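Tue 25 September
Bench cell, two arms. Zotinier arms, Kedora controller, Kordestani grippers on both sides.

Left arm first, as always. The complaint in the log was "fingers feel lazy." I have asked people to write something more useful than that, and this is one word longer than the July entry, so I suppose we are getting somewhere.

Powered down, pulled the tool plug, opened and closed the linkage by hand. It was lazy. There was a dead spot just before the fingers meet, where the linkage moves and the fingers think about it. The right gripper does not do this. I went back and forth between the two more often than I needed to, in the hope that the left one would get embarrassed and stop.

Took the fingertips off. Two of the screws came out with no effort at all, which explains the witness marks I drew in paint pen last time and which no longer line up with anything. No threadlocker left on them. Cleaned the threads, fresh blue on each, back in by hand and then with the small torque driver. New paint marks, in orange, on top of the old yellow ones. It is beginning to look like a bus map in there.

That took care of most of the dead spot. The rest was in the pivot on the outer link. The bushing has worn a little oval. We have one spare from Fustmont in the drawer and I did not use it, as the play is small and changing it means taking the whole bracket down. I wrote "watch this" on the card. The card already said "watch this."

Order more bushings. Fustmont sells them in bags of 10, so that will see out the arm and possibly the building.

Cable next. The connector at the tool end sticks out sideways, and every bumped cable in this cell's history has been bumped there. Checked the plug, reseated it, checked the slack with the wrist turned as far as the soft limit allows. Leave the loop as it is. The last time somebody tidied it with a zip tie, the wrist ran out of cable at full twist and the controller dropped the arm into a fault it described as "unexpected." Fair enough, from its side.

Homing and zero
Homed both arms. Right came up clean. Left came up 2 mm low in z, which I expected after having the fingertips off, and which I would have been suspicious not to see. Redid the tool offset with the touch block, saved it, power cycled, and read it back to be sure it had saved. It had not. The Kedora panel shows the new number on the screen whether or not it has written it to the controller. You have to leave the tool page with the save arrow and not the home button. I have now learned this three times, so it goes here in plain words:

SAVE ARROW. NOT HOME.

Second try stuck. Offset reads back the same after a cold start.

Grip check
Closing force was set at 32 percent, which somebody must have liked for a reason they took with them. With the fingertips tight it is more than we need, and I suspect it is what walked the screws out to begin with. Brought it down in small steps using the blue cylinder as the test piece, gripper pointing down, wrist joint exercised between steps. Settled on 25, so 7 points off. It is still holding well there and the linkage sounds a lot less put upon. I changed the left side only. The right stays where it was until I have had its fingertips off too, as I don't want to be chasing both at once.

Speed capped at the slow setting for all of this. Anyone who wants it faster can change it back after the recheck, and can put their initials next to it.

Wrist camera
Wiped the lens, checked the mount. Mount fine. Lens had a thumbprint on it, and I compared it with nothing, because I know whose it was.

The view needs both fingers in the lower middle with room above them. If the fingers drift to one side after a service, the bracket has gone on crooked and no amount of work in software will make it straight. We tried that in July. It took most of a week and produced a very well calibrated crooked bracket.

Open items
- bushing, left gripper, outer link (see above, and see card)
- right gripper fingertips: same threadlocker job, about an hour with the recheck
- Kedora panel: ask whether the home button can be made to warn before throwing away an offset
- new paint pen, any color that isn't yellow or orange
- torque driver goes back in its own slot. It was in with the hex keys again.

Recheck of the new paint marks after the next full day of running. If they have moved, the bracket comes down, the spare bushing goes in, and I will stop writing "watch this."

Two from the bench, for the cell folder: 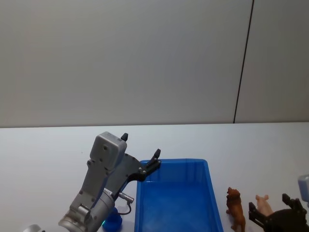
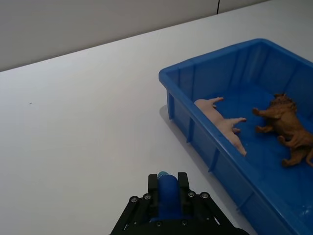
Blue bin, lion and pig in both. First is the wider view with both arms, second is from the wrist with the blue cylinder between the fingers.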